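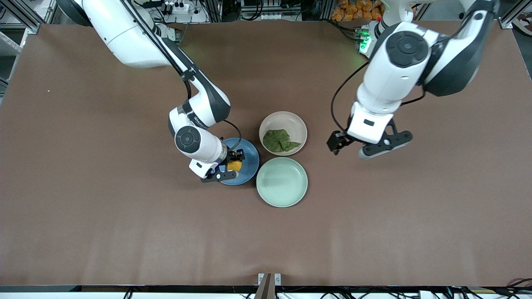
Fold lines in a table cover drive me up the wall, and every October when the big ones come out of the closet I get to fight them all over again. I've got a sewing table, a dining table and a folding table that gets dragged wherever it's needed, so that's a lot of fabric sitting in squares for months! Faint creases running straight across a matte brown cover, like the ones on this table, are the easy kind and you can usually skip the iron. Deep ones take a bit more work, but it's still an evening job (mostly waiting).

First, check the care tag. Everything below is for cotton and cotton blends. If yours is vinyl or has any kind of coating, keep the iron far away from it and just let it hang somewhere warm.

Take the cover outside and shake it hard, then throw it over the table with the wrong side up. Fill a spray bottle with plain water. I tried the scented Zuseo linen spray last year and it left rings on my gray one, so I'm back to tap water. Mist along each fold line until it feels damp to your palm, then smooth it with the flat of your hand from the middle out toward the edges. Don't pull at the corners or you'll end up with a wavy hem, ask me how I know.

Now leave it alone for 35 minutes. Go eat something.
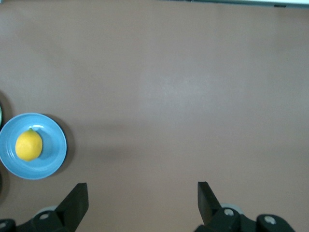
When you come back, run your hand over the fold lines again. Any that you can still feel get a second misting and a clothespin or two on the hem right below them, so there's a little weight pulling down. I use 4 pins on the long side of the dining table and 2 on each end. If I do this at bedtime it's ready by breakfast.

For the really stubborn ones, get out the iron. Medium heat, a damp dish towel between the iron and the cover, and press straight down for a count of 7. Lift, move over, press again. Sliding the iron back and forth is how I gave my blue cover a shiny stripe that never came out.

And once it's flat, please don't fold it back up in spring! Roll it around a wrapping paper tube and stand it in the back of a closet.

Posted in October by Dulce Valdovinos
Filed under: Laundry & Linens

More from this section
Hemming a round tablecloth without crying
My Magesa steam iron, one year later
Candle wax on cotton: what worked
What I found at the Werngate fabric sale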